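Häufige Fragen zum Fotowettbewerb „Hand und Werk“

Die Galerie Drolletti schreibt den Wettbewerb gemeinsam mit der Kulturstiftung Gonura aus. Maßgeblich sind in allen Fällen die Teilnahmebedingungen.

Wer kann teilnehmen?
Zugelassen sind Personen, die das 18. Lebensjahr vollendet haben, unabhängig von Wohnsitz und Ausbildung. Fotografische Kollektive benennen eine vertretungsberechtigte Person.

Wie viele Arbeiten dürfen eingereicht werden?
Pro Person sind bis zu drei Einzelbilder oder eine zusammenhängende Serie möglich. Bereits prämierte Arbeiten werden nicht berücksichtigt.

Fällt eine Gebühr an?
Die Bearbeitungsgebühr beträgt 30 Euro. Eine Rückerstattung bei Rückzug der Einreichung ist ausgeschlossen.

Bis wann ist die Einreichung möglich?
Das Online-Formular ist bis zum letzten Tag im März, 23:59 Uhr, geöffnet. Per Post oder E-Mail übersandte Arbeiten können nicht angenommen werden.

Welche Angaben zum Werk sind erforderlich?
Einzureichen sind Titel, Entstehungsjahr, Technik und ein Begleittext von höchstens 600 Zeichen auf Deutsch oder Englisch.

Wer entscheidet über die Auswahl?
Die Jury besteht aus Nermin Karaca (Vorsitz), Tekle Mekonnen und einer Vertretung des Verlags Younis. Die Entscheidung wird nicht begründet; der Rechtsweg ist ausgeschlossen. 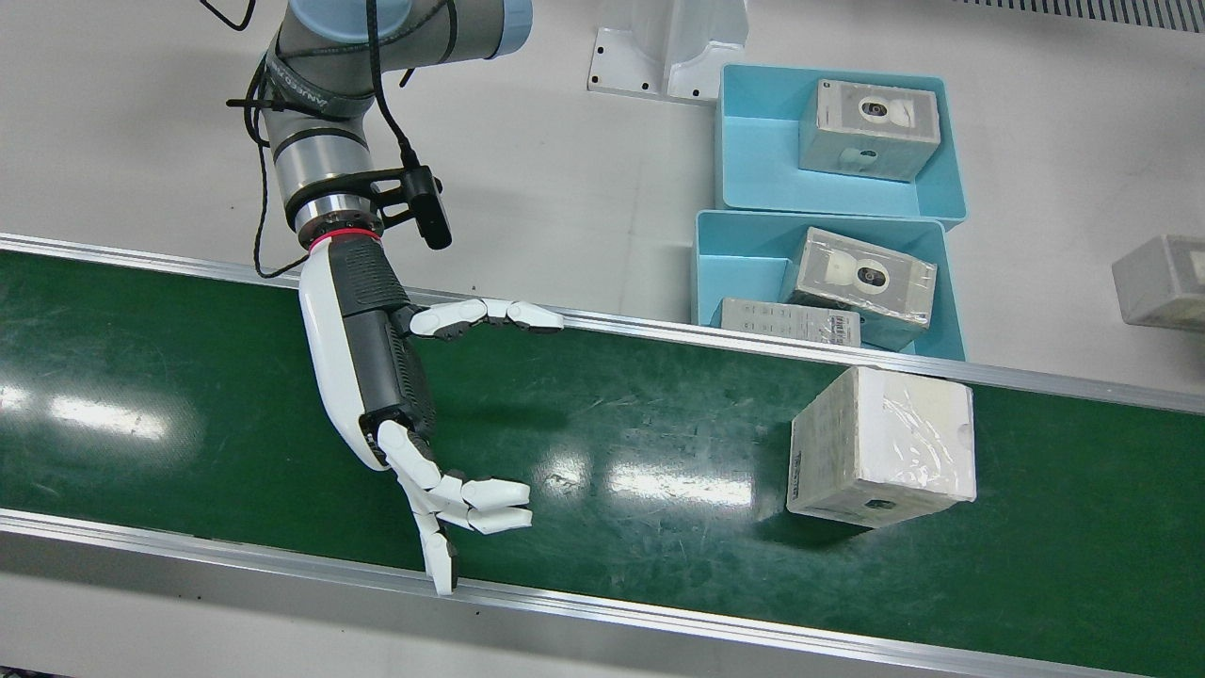 Letzte Änderung dieser Seite: 19. Januar 2023

Wer trägt die Kosten für Druck und Rahmung?
Druck, Rahmung und Versicherung der ausgewählten Arbeiten übernimmt die Galerie. Reisekosten zur Eröffnung in Nurnham werden nicht erstattet.

Bei wem verbleiben die Bildrechte?
Das Urheberrecht verbleibt bei den Teilnehmenden. Die Veranstalter erhalten ein einfaches Nutzungsrecht für Ausstellung, Katalog und Pressearbeit.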